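The joy of the also-starring

I have a thing about the third name in the credits. The first name gets the close-up and the swelling music, the second gets the car, and the third gets about a second and a half of smiling over one shoulder while holding a file. I love that person. I've loved that person since I was off school with tonsillitis and found out that the daytime schedule was full of old detective shows, one after another, right through until the children's programmes came on and spoiled it.

The one that got me was Marov. If you never saw it, it was a legal drama with a grumpy lawyer, a smashing overcoat and a murder every week that he'd have solved in ten minutes if he'd only listened to his junior partner. She did all the driving. She also found the glove, the receipt, the second set of keys, and then stood at the back of the court looking pleased for him. I thought she was the most glamorous woman alive (she had a raincoat with a proper belt) and it was years before I clocked that she'd only been in it for five series and I was simply watching them round and round.

Last October I went to my first Marov weekend, at a hotel in Brudevthorpe. I'd put it off for ages, partly from shyness and partly in case everyone knew more than I did, and they did, they knew masses more! I sat down to breakfast with a couple who could tell you which episodes had been filmed with the wrong front door. I had a fried egg and kept quiet.

Now, the big draw was supposed to be the overcoat, on loan and behind glass. But the long queue, the one that went past the lifts and round by the cloakroom, was for the woman who had played the junior partner. She was signing at a little table by the window with a flask of tea. I waited with my programme rolled up in my hand and tried to think of something to say that wasn't "I had tonsillitis".

Reader, I said I'd had tonsillitis. She laughed and said she gets a lot of that. Chickenpox too, and broken legs, and one man who'd had his appendix out and watched the lot from a hospital bed with no sound. She told me people never seem to have met her character when they were well.

I asked what she'd done when she left, and this is the bit I keep going back to. She'd been in everything. A soap for a while, as somebody's sensible sister. Then Kovačević, the hospital one, where she ran the ward for three years and was killed off by a lift. She'd done adverts for gravy, a pantomime every winter, and a good deal of voice work in a cupboard in her own house with a duvet pinned up on the wall. She'd trained as a teacher in between, and liked it, and gone back to acting when the phone rang again. None of it was in the programme, where her whole life had been given eight lines, most of them about the lawyer.

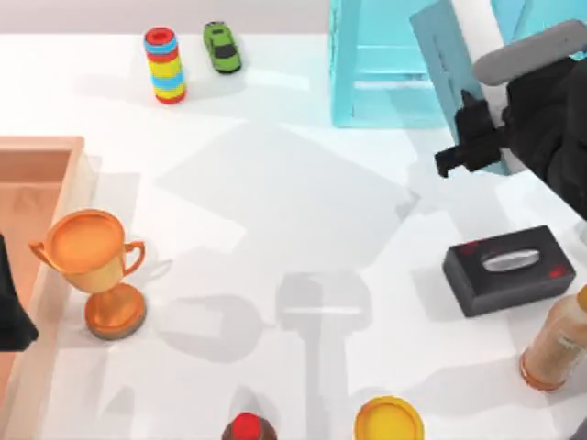
Words: our television writer
From the Screen pages of Stuter magazine

I went home and did what any sane person does after a weekend like that, and looked up absolutely everybody. The court usher. The pathologist with the moustache. The neighbour who'd seen a blue van. It took up most of my evenings for a fortnight and I'd recommend it to anyone who's run out of box sets.

What you find, once you're past the birthdays and the heights (why is it always heights?), is that the short write-ups are hopeless. They copy one another. The usher has a different home town on every site I tried, and one of them had married him to a woman who was only ever his wife in a sitcom. The pathologist is down as retired, yet I'm fairly sure he's the grandad in a stairlift advert that was on last night. Net worth is given to the nearest pound, and I can't imagine who they think rang him up to ask.

The old printed programmes are much better. I've bought six so far from a stall in Brudevthorpe market, and theatre ones are the best of the bunch, what with the actors having clearly written their own paragraphs. You get the cats, the allotment, the thank-yous to a landlady. My junior partner turns up in one from before Marov, playing a maid, and her paragraph says she can ride a horse and would like it known that she is available for anything with a horse in it.

So I watched the whole of Marov again from the beginning, looking out for one. There's a pony at a village fete in the second series, and it goes past behind her while she's reading out a will. She does glance at it. I've rewound it more times than I'd like to admit.

She's back at the hotel next spring and I've already booked, a room on the same corridor as before, with the noisy pipes. I'm taking the programme with the maid in it for her to sign, and I've got my question about the pony written on the back of my hotel confirmation.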